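Prodcombe three-tier shelf, small, pink
Reviewed by Vija Sepp, 2022-12-19

I bought two of these from Dastumora for the windowsill end of a north-facing room. One holds seed tins and labels. The other holds small pots. I have used both daily for 137 days, which is long enough to judge the joints and the finish.

Assembly

The shelf ships flat with the tiers stacked and the legs in a paper sleeve. No tools are supplied and none are needed. Each leg section pushes into a socket on the tier above. Tolerances were good on the first unit. On the second, one socket was tight and I had to take a little off the end of the dowel with 200 grit paper. Build the unit upside down on a flat surface, then turn it over and press down on the top tier until the legs stop moving. The instruction sheet shows it the right way up, and a shelf built that way tends to lean.

Load

Prodcombe does not print a load rating for the small model. I put a tray of sand weighing 534 g on the top tier and left it overnight with a straightedge across the width. There was no sag that I could measure. Side load is the weaker direction. A push at the top edge moves the shelf visibly, and after a month the lower joints needed reseating. A drop of wood glue in each socket cured this on one unit – the other I left dry so that it could be taken apart again.

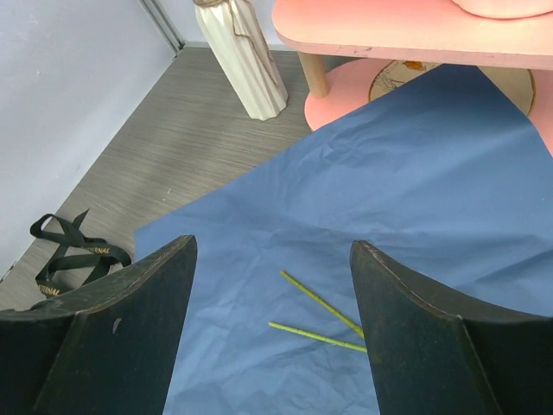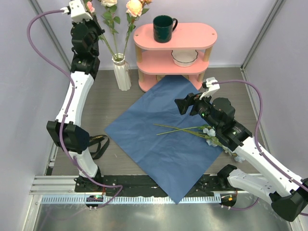
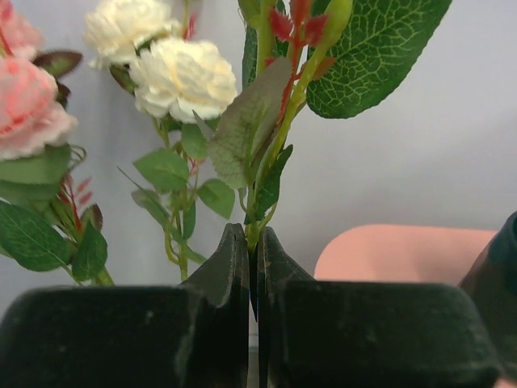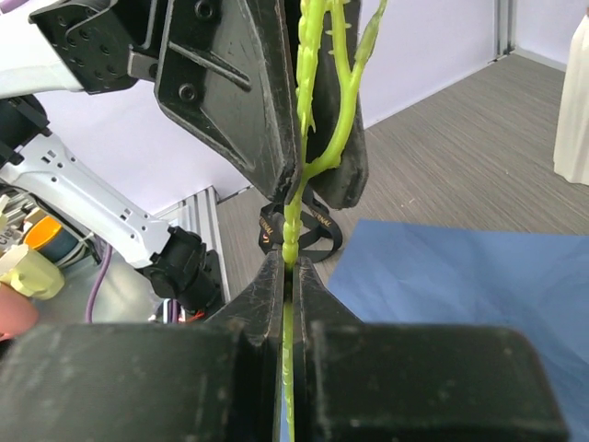

Second picture: the pink three-tier shelf, behind the blue cloth. First picture: two thin green sticks. Third and fourth: artificial stems.

Finish

The color is even on the top faces and thinner on the undersides. Water left standing on a tier for a day wiped off without a mark. Terracotta is harder on it. An unglazed pot dragged across the surface left a gray line that did not come out with soap, so use saucers or felt pads.

The rounded ends are a good choice for a narrow sill. They cost some usable area, and a square tin will overhang at the ends.

Compared with the Uibo

I had a Uibo stand in the same spot before. It is stiffer, with screwed joints, and it weighs more. The spacing between its tiers is too low for anything with leaves. The Prodcombe has better clearance and is easier to clean between. For books or a printer I would still pick the Uibo.

Spare legs can be ordered from the Curnport warehouse. Mine took 3 days and matched the originals in length, though the wood was slightly darker.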